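Ribbed fabric

Ribbed fabric is any textile whose surface carries raised parallel lines, called ribs, cords or wales, separated by narrow grooves. The lines may be produced by knitting, by weaving, or by pressing or stitching a pattern into a finished cloth. Ribbed fabrics are used for cuffs, collars, sleeves, socks, upholstery and fitted covers.

Terminology

In the knitting trade, "rib" in the strict sense refers to a structure in which columns of knit stitches alternate with columns of purl stitches. Weavers use the same word for cloth in which one set of yarns is thicker or more closely packed than the other, as in poplin, faille and grosgrain. Retail descriptions often ignore the distinction and apply "ribbed" to anything with visible lines, including corduroy, which is a cut-pile fabric.

Structure

Knitted ribs are named by the number of knit and purl columns in each repeat. In a 1x1 rib a single knit column is followed by a single purl column; in a 2x2 rib the columns are paired. The purl columns tend to sink behind the knit columns when the cloth is relaxed, and this draws the fabric in across its width. Pulled sideways, the hidden columns open out. Most of the stretch is therefore at right angles to the lines, with much less along them.

Woven ribs behave differently. The raised line is formed by a heavy yarn, or by several yarns lying together, covered by a finer one. Such cloth has little stretch unless an elastic yarn is added, and it drapes more stiffly than a knit of the same weight.

Fineness

The spacing of the ribs depends on machine gauge in knits and on yarn count in wovens. Fine ribs read as a texture at normal viewing distance and become separate lines only close up. Broad ribs are visible across a room and are more common in furnishing. Over a curved form, the lines follow the direction in which the cloth is pulled and may bow or spread apart - a useful check on whether a cover has been fitted evenly.
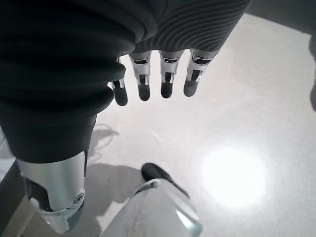

Charcoal fabric with fine, closely spaced ribs and a slightly wavy edge; at left, soft black fabric gathered into thick folds.

Edges and finishing

A wavy edge on a ribbed piece has several possible causes. In knits, an edge stretched during sewing may fail to recover and will ripple. A hem sewn with too tight a thread pulls the cloth into small puckers. Common remedies are a differential feed on the sewing machine, a narrow strip of elastic, or light steaming before the seam is closed.

1x1 ribs are balanced between the two faces and tend to lie flat at a cut edge, where plain jersey rolls. This is one reason ribs are preferred for bands and cuffs.

Color and appearance

Dark ribbed cloth shows its texture mainly through shadow in the grooves. In black the lines may be hard to see under soft light, and manufacturers often offer charcoal as the darkest shade for fine ribs. Lint settles in the grooves and is more noticeable on dark shades.

Testing and grading

The Brurnness mill at Cabrera sold fine rib in dark shades under the trade name Cerix until December. Its pattern book listed the cloth as quality 3065 and gave a tested life of up to 800 stretch cycles before permanent widening of the ribs was recorded. Ramil Saludo, who compiled the pattern book, graded recovery by hanging a weighted strip for 21 hours and measuring it again after 2 hours at rest. Divina Lumbao later criticized the method for using strips cut in one direction only.

Care

Knitted ribs are usually washed cool and dried flat. Hanging a wet piece lengthens it along the lines. Pressing with a hot iron flattens the ribs, and in synthetic yarns the loss may be permanent.

See also

Corduroy
Grosgrain
Jersey (fabric)
Wale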